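MAVLinkのメッセージ署名を有効にする手順

ドローンと地上局のあいだの通信は、初期設定のままだと署名なしで流れていることが多いです。テレメトリ無線の周波数とネットIDが分かれば、第三者が同じ形式のコマンドを送り込める状態です。このページでは、機体と地上局の両方で署名を有効にして、署名のないコマンドを機体側で破棄させるまでの手順をまとめます。

前提

・フライトコントローラのファームウェアがMAVLink 2に対応していること
・地上局ソフトがMAVLink 2の署名に対応していること
・機体とUSBケーブルで直接つなげること
・プロペラを外してあること

作業は屋内で構いません。テレメトリ無線は最初は外しておき、鍵の設定はUSB接続だけで行います。鍵を無線経由で送ると、その時点で傍受されるおそれがあります。

手順1 現在の設定を保存する

パラメータ一覧をファイルに書き出します。うちでは機体名と月を付けて「skarkano_march.param」のような名前にしています。署名の設定を間違えると地上局から機体が見えなくなることがあるので、このファイルは作業用のPCとは別の場所にも置いてください。

手順2 プロトコルをMAVLink 2にそろえる

使用するシリアルポートのプロトコル設定を確認します。MAVLink 1になっているポートがあれば、MAVLink 2に変更して再起動します。MAVLink 1のパケットには署名を付ける領域がないため、古い機器が1台でも混ざっていると、その機器からの通信は署名必須にした時点で通らなくなります。

アンテナトラッカーやOSDをつないでいる場合は、それぞれの対応状況も先に調べておきます。受信だけの機器はたいていそのまま使えますが、MAVLink 2を解釈できないものは表示が止まります。

手順3 鍵を作る

署名の鍵は32バイトです。地上局ソフトの多くは、入力したパスフレーズからSHA-256で鍵を作ります。短い単語や機体名は使わないでください。パスワード管理ソフトでランダムな文字列を生成し、そのまま登録するのが簡単です。

鍵は機体ごとに変えます。複数機で共通にすると、1機を紛失しただけで全機の鍵を入れ替えることになります。

手順4 機体に鍵を書き込む

USBで接続し、地上局ソフトの署名設定画面を開いて鍵を送ります。書き込みが終わったら一度切断し、機体の電源を入れ直します。再接続したときにハートビートが受信できて、パラメータの読み込みが最後まで進めば問題ありません。

途中で止まる場合は、地上局側の鍵が選択されていないことがほとんどです。Tormod Hellströmさんからの報告では、パスフレーズの末尾に空白が入っていて、機体側と違う鍵になっていた例がありました。 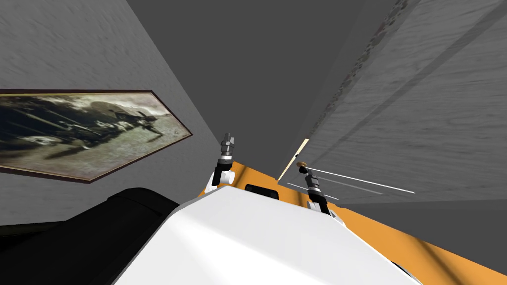 手順5 テレメトリ無線で確認する

USBを抜き、テレメトリ無線を取り付けます。通信速度の設定は変更しません。次の順で確認します。

1. 鍵を設定した地上局から接続し、モード変更のコマンドが通ることを確認する
2. 鍵を設定していない別のPCから接続し、同じコマンドを送る
3. 2のコマンドで機体のモードが変わらないことを確認する

鍵のないPCでも、姿勢や電池電圧の表示は出ます。署名は送信元と改ざんの有無を確かめる仕組みで、内容の暗号化はしません。位置情報を見られたくない場合は、無線機側の暗号化機能を併用してください。

なお、USBポートは署名の検査対象から外れている実装があります。2の確認をUSBで行うと、署名が効いていないように見えるので注意してください。

手順6 時刻を合わせる

署名には48ビットのタイムスタンプが入っていて、受信側は前回より古いパケットを捨てます。これで録音した通信の再送を防いでいます。地上局PCの時計が大きく遅れていると、正しい鍵でも拒否されます。現場に出る前にPCをネットワークにつなぎ、時刻を同期しておきます。

逆に、時計が進んだPCで一度接続してしまうと、その後は正しい時刻のPCが拒否されることがあります。このときは手順4に戻り、USB経由で鍵を入れ直します。

手順7 ログに記録を残す

地上局ソフトの通信ログを有効にして、破棄されたパケットの数を見られるようにします。うちの試験機Skekitzでは、500秒の地上試験で破棄が11件ありました。調べたところ、中継用に立ち上げたままの古いスクリプトが、署名なしでハートビートを送っていました。

短い試験では見落とすことがあるので、200秒で一度確認し、900秒まで延ばしてもう一度確認しています。

うまくいかないとき

機体がまったく応答しない
テレメトリ無線を外し、USBだけで接続してください。それでもつながらなければ、ファームウェアを書き直してから手順1のファイルを読み込みます。鍵はパラメータとは別の領域に保存されるため、パラメータの初期化だけでは消えないことがあります。

表示は出るがコマンドだけ通らない
鍵の不一致か、時刻のずれです。手順6を先に確認してください。

コンパニオンコンピュータからの指示が無視される
機体に積んだコンピュータにも鍵の設定が必要です。鍵をスクリプトに直接書かず、読み取り権限を絞った別ファイルに置きます。

更新履歴
手順6の時刻の説明を追加しました(Lieselotte Baumgartさんの指摘による)。
手順5にUSBポートの注意を追加しました。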